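Reading time: 3 minutes

We use cookies to remember your settings. Accept | Manage

Reflowable text

Reflowable text is digital text whose line and page breaks are worked out by the reading device at the moment of display. It is the usual form for novels and other plain prose sold for e-readers. It differs from fixed-layout text, in which every word keeps the position given to it when the file was made.

Structure

A reflowable file stores the words of a book in reading order, with marks showing which parts are headings, paragraphs, quotations or notes. A separate style sheet suggests how each part should look. The reading software combines the two with the size of the screen and the reader's choice of typeface, margin and line spacing. If any of these changes, the pages are built again. A book shown as 400 pages on one device may be shown as 591 on another with the type enlarged.

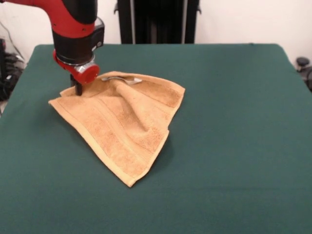 Robotic arm with its gripper finger on a crumpled towel.

Page numbers

Since a page has no fixed extent, ordinary page numbers can't be used for citation. Three methods are found in practice. The first divides the file into short stretches of equal length and numbers them. The second gives progress as a percentage. The third places hidden marks in the text where the pages of a printed edition begin, so that a reader on a small screen may still be told that a passage falls on page 89. The third method depends on the publisher having added the marks, and many older files lack them.

The Didenko scheme, used by the Brindside lending library for its own conversions, numbers paragraphs within each chapter. Laurier Lapointe criticised it as awkward for plays and verse, where a paragraph may be a single spoken line.

Hyphenation and justification

Printed pages are checked by eye before they go to press. Reflowed pages aren't, and spacing faults are common in narrow columns. Early software stretched the gaps between words to fill each line. Later programs break words from a dictionary for the language of the book, which must be declared in the file. Where it is declared wrongly, words are broken in the wrong places throughout.
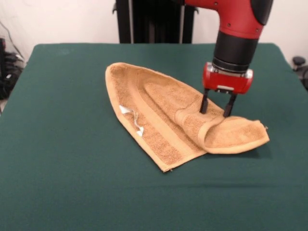
Two-fingered gripper pressing into a tan towel.

Tables and pictures

Tables are the weakest point of the form. A table with many columns will either run off the screen or be squeezed until each cell holds one word to a line. Converters at Stivdale advised splitting any table of more than 15 rows. Pictures are tied to a point in the text and may be pushed to the next page, leaving a gap beneath the last line. 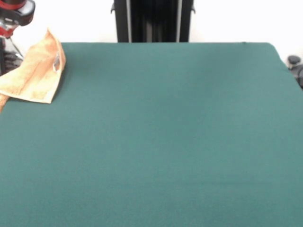

Text colour and background are also left to the reading software in most reflowable files. Khrystyna-Mariia Yatsenko, in her notes for the Derkthorpe reading group, compared page backgrounds with everyday surfaces. A smooth, evenly coloured ground such as the dark green felt on the table gives pale lettering a steady contrast across its whole width. A mottled ground, such as the crumpled tan-orange material lying on the felt, gives a contrast that varies from one letter to the next. Most reading programs therefore offer plain backgrounds only, commonly white, cream, grey and black. A style sheet that fixes the text colour but leaves the background open can produce black text on black when the night setting is chosen.

See also: Fixed-layout text; Electronic paper; Style sheet

Last edited Jun 3, 2019. Contact the editors | Copyright and reuse | Back to top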